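Dallimwood phone drop-off gets a January deadline

18/11/2021

Dallimwood's old-phone collection will run until the end of January, organizers said, although they have yet to explain where the handsets end up. Kameck, the firm behind it, says it has taken in 283 phones and wants 300. It won't say how many still work.

Donors get a $17 voucher for Clotska stores, good for 30 days. That is a short window for a thing sold as a thank-you.

A white phone on the table, its screen dark. 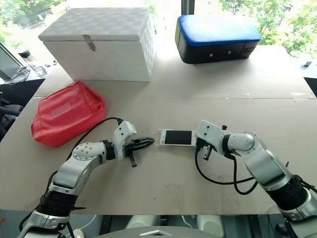
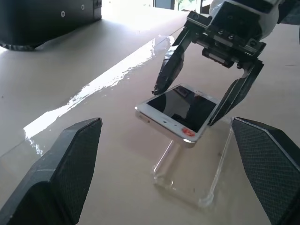 Shabani Mwakyusa, who speaks for Kameck, said all data is erased before resale. Asked who checks, he named Gunnlaugsson, a company that also buys the phones.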